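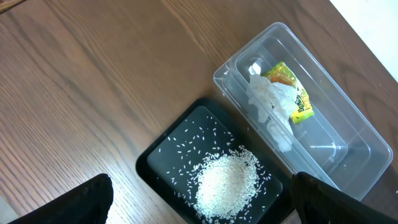
Rice on the tray, tub standing by. Tuesday night glamour.

**1/** The 5 kg sack of rice has come to live with us. It was cheaper per kilo, a phrase that has ruined more of my evenings than drink.

**2/** Tonight's job is decanting. My mother sorted rice on a tray before it went anywhere near a jar, so I sort rice on a tray. I have never once found a stone. I keep looking.

**3/** Black tray, white rice. Every stray grain shows up like a sheep on a motorway. I recommend it to anyone who feels their life lacks small, visible failures.

**4/** The clear tub is from the market in Orkcombe, 7 quid, sold to me as "stackable". I own one. It stacks beautifully on nothing.

**5/** Marlene Buschmann from upstairs says to put a bay leaf in with it for the weevils. I asked whether for or against. She's still typing.

**6/** Heap in the middle, push the good stuff over with the side of your hand, tip from a corner. Do not tip from the long side. I did that in March and was finding rice in the toaster at Easter.

**7/** Update from Marlene – against.

**8/** The table has a good deep grain to it, lovely to look at and very good at hiding rice. I'll be meeting some of this again with my forearm at breakfast.

**9/** Lentils tomorrow. The red ones. Different tray.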